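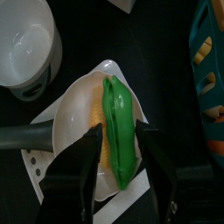 Valentin Delorme still tells us we were the first people to let his daughter be late for lunch, and he means it kindly.

Naleo began with 2 rooms and a kettle — we've kept the kettle.
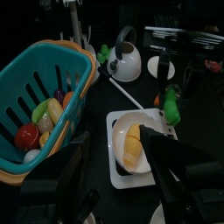
Mornings are for make-believe. An egg and a carrot in a shopping basket can be a whole day's trade.
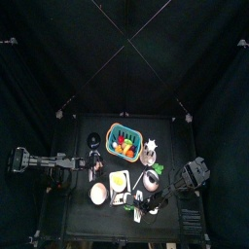

Play kitchen things, set out on the table

We have a garden too, and a very patient cook.

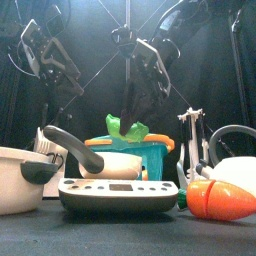
Toy lettuce and friends

Do come and see us!

Last updated: October
© Naleo Nursery | Contact us | Back to top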